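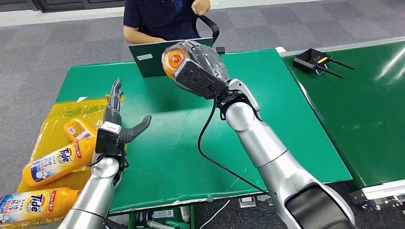
Tide bottles on the green table, and a bottle in clear film held in a robotic hand

Is it worth taking the plastic film off detergent bottles before storing them?

Jae-hoon Jeon
I bought a batch of Tide with Chinese labels and the bottles come wrapped in clear film. My flatmate swears the film stops leaks, so we should leave it on and lay them flat in the cupboard. I doubt it. Film that thin can't hold back liquid, surely? The shelf is a Grullska and too low to stand them up.

Bekari
Leave it on, never had a problem. Mine sat in the garage from April and were fine.

Ha-rang Ra
"Fine in the garage" doesn't prove the film did anything. I'd guess it's there to keep the cap shut and the label clean in transit. If a cap is loose, the film will hide the drip until you pick the bottle up and it runs down your sleeve.

Take it off the one you're using, tighten the caps on all of them and put a tray underneath. I wouldn't store them on their sides at all if you can move the shelf up a notch. And don't trust a carrier bag as a liner, the handles always end up in the puddle.

Jiris
Agree about the tray. I paid 2000 won for a plastic one and it has caught two leaks, both from bottles with the film still on. Not sure what the film is meant to be for, then.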